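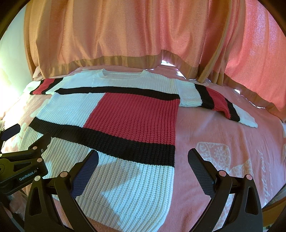 Fig. 4. Sweater laid flat, neckline away from you, hem toward you, sleeves out to the sides.

4. Laying flat and folding (heavy knits)

For chunky sweaters, cardigans, anything with thick ribs. Thin knits go to section 5. Do NOT use the hanger steps from section 3, shoulders will stretch.

What you need: a bed or a wide table, a blanket or large towel, one Retley storage bag (medium). Tape measure if you are logging sizes.

4.1 Lay it out

1. Clear the bed. Blanket on top, pulled smooth. Wrinkles underneath will print through into a soft knit.
2. Sweater down, front facing up. Neckline at the far side, hem nearest you.
3. Open the sleeves out sideways. A bend in a sleeve is fine for now, a twist is not. Run a hand from shoulder to cuff to check.
4. Pat the hem band straight. Pat, don't pull.
5. Stripes and color blocks are your guide lines. A stripe that slopes usually means the body has shifted under it. Lift that side and set it down again. Some patterns slant on purpose, so check the side seams before you start tugging.

Note: white next to red or black, check for damp before folding. Feel inside the cuffs and the neck ribbing, they dry last. Any damp at all, leave it flat overnight and come back to it.

Caution: direct sun through a window will fade reds. Close the curtains if the sweater is staying out for more then an hour.

4.2 Fold

1. Right sleeve across the body, straight over. Cuff should land near the oposite side seam.
2. Left sleeve the same, on top of the first.
3. Hem up to the middle of the chest.
4. Fold once more, neckline side down over it. Ribs thick? Stop after step 3 and use a large bag.
5. Turn the bundle over, smooth the front.

Caution: no clips, no pins. Loops catch and you get a hole.

4.3 Bag it

1. Slide in neckline first.
2. Press air out by hand only. No vacuum on chunky knits, it flattens the stitch.
3. Close, label on the outside. Write color and size.
4. Heaviest at the bottom of the box. Max 2000 g per shelf box, 1000 g if it is the fabric kind.

Note: refold in October, different crease lines. Old creases in wool get hard to steam out.

Pulled thread or a stain: don't bag, go to section 7. Replacement medium bags are part 543, large are part 837.

Section checked by P. Iordache, August 8, 2026. Corrections to Shafiq Siddiqui.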